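Motance Open-Chassis Kit, for robot arms working inside desktop PCs

Sold by Sollura. Order no. 164. In stock, ships from Plevell.

What it is: a set of parts and a written procedure for running a small arm and a two-finger gripper over an open computer. Teardown, reuse sorting, socket and memory work, inspection. Not a robot. You bring the arm, the gripper and the controller, we bring the stuff people skip and then wish they hadn't.

In the box
Fixture tray with four clamps, fits tower and small desktop chassis laid flat
Ground lead for the tray, ground lead for the gripper plates, snap ends
Finger tip covers, static dissipative, 2 pairs
Depth gauge, two-sided
Lockable bleed plug for the outlet side of the bench
Procedure binder, plus the same thing as a PDF
Bench card, one side, meant to be read while standing up

Speed settings
The binder gives two numbers and we hold to them. 200 mm/s anywhere above the chassis wall. 80 mm/s once any part of the gripper is lower than the top of the wall. Set these as limits in the controller, not as a habit in the program. If your controller has safety-rated speed zones use those. If it only has a program override then treat the cell as needing a guard, because an override gets changed by whoever is in a hurry.

Those are our numbers for our tray. They don't replace a risk assessment. You still have to do one for your own cell, with your own arm and tooling, and write it down. We get asked if the kit "makes it compliant". No kit does. Your assessment covers the whole application: arm, gripper, tray, the PC on it, the person reaching in. Sharp sheet metal counts. So does a finger plate with a hard corner.

Before power-up
Mains cord out of the PC and out of the room if you can manage it. Hold the front button ten seconds. Bleed plug in, locked, key with the person on the job. Then the tray ground, then the gripper ground, in that order. Check resistance from each finger plate to the bench point with a meter, write it on the sheet. Painted or anodized plates often don't conduct where you clip on, so clip to a screw and then measure at the tip. Most failed checks we hear about are that.

Power supply stays closed. Always. The kit is not for work inside a power supply and neither is the procedure. If the job list says to open one, it goes to a different bench with a different person. Fingers also stay off the grille on top.

Cables come next. Any loose bundle of wires above the board gets tied back to the chassis wall before the arm moves, even if the path looks clear. An arm does not feel a wire loop the way a hand does. It just keeps going and the connector comes up with it.

Approach and contact
Come down vertical. Stop above the tallest part near your target – usually the capacitors, sometimes the cooler shroud on a graphics card – and gauge it by hand the first time for every board model. Then step in. No diagonal moves below the chassis wall except away from the board.

One finger is allowed to touch, one is not, and the sheet names which. With both fingers low you lose sight of the second one, and it's always the second one that finds a capacitor. Keep the wrist camera running and somebody looking at it.

Force limit goes on before the first touch. Start at the lowest value your arm will hold without nuisance stops and work up. Record what you ended on. If you need to raise it more than once for the same part, stop, something is latched or screwed down that you haven't noticed.
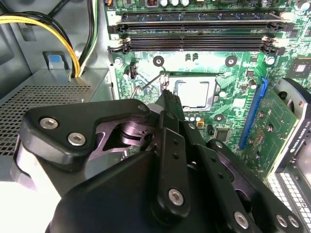
Linkage arm tip just left of the CPU, by the retention lever. Memory slots empty, graphics card left in place.

Around the CPU socket
The worst spot on the board for an arm. Lots of small upright parts close to a spring-loaded lever, plus a heat spreader that throws reflections back at the camera. Binder has four pages on it, short version follows.

Heatsink off by hand, not by the arm. Paste cleaned off by hand.
Memory out first. Gives you room on that side and removes something tall.
Lever gets released with the socket frame held, so it can't snap up into the finger.
Never push on the lever from above with the tip of a bare metal finger. Use the covers.
Processor out by the edges only. On sockets with pins in the base, no part of the gripper passes over the open socket, ever. Move off sideways and lift.
Turn the bench light or tilt it if the spreader washes out the camera. Don't just raise the exposure.

Graphics cards
Can stay in if the target is elsewhere, and leaving it in is often better than wrestling it out. But it becomes a keep-out zone. Draw the zone around the shroud as well as the card. Sheet has a box for "card in / card out" and it has to match what is on the tray, so check it again after any break.

If it does come out: bracket screw first, slot latch second, pull straight. Two hands, arm parked.

People
One operator, named on the sheet. One enabling device, in that persons hand for any taught or jogged motion. Nobody else reaches over the tray while the drives are on. Arm parked and drives off for hand work, and parked means the park position in the binder, off to the side. Hovering over the board on pause is not parked.

Wrist strap on for the human too. We have visited benches with a beautifully grounded gripper and an operator in a fleece.

Sleeves, lanyards, rings, badge reels: off or tucked. Screws picked up with a magnet tool, counted into the dish, counted out again. A screw left under a board is the fault that takes longest to find.

Paperwork
One sheet per chassis. Model, operator, meter readings, force setting, card in or out, anything touched that wasn't planned. That last line matters most and gets left blank most, so we made it bigger in this revision. Keep the sheets with the risk assessment. If you change grippers, finger plates or arm, the old sheets don't carry over and the assessment needs another look.

Fits and doesn't fit
Fits: two-finger grippers with flat finger plates that have at least one exposed screw head. Tray bolts to a standard slotted bench top or clamps to anything flat.
Doesn't fit: vacuum tools, soft fingers, anything that needs the chassis upright. Rack servers are too long for the tray. A longer one is planned for September, the Fekete tray, same clamps, same binder with an added chapter. No price yet, please don't ask the phone people, they don't have it either.

Tip covers wear. Swap them when you can see the plate through a nick or when the meter reading drifts, whichever is first. Sold in pairs. Don't wash them in solvent, it kills the disipative layer and they look fine afterward.

Changes in this revision, 2021-06-10
Low-zone speed now measured from the top of the chassis wall, was from the board.
"Anything touched" line enlarged.
Gripper ground check moved to the finger tip.
Page on socket levers rewritten by Moushumi Jayasinghe, our bench lead, after going through returned sheets. If your binder has the older page, e-mail for the new one, no charge. Please pull the old page out and bin it, two versions in one binder is worse than either.

Ordering
Kit 164 complete, or spares by line: covers, leads, gauge, clamps, bench card. Bench card comes free with any spare if you mention it in the order notes. Schools and repair shops can have the PDF without buying anything, the numbers in it only make sense with our tray though, so re-gauge if you use another one.

Returns inside the normal window if the binder seal isn't broken. Broken seal – call first.

© 2021 Sollura | Contact sales and bench support | Terms | Back to top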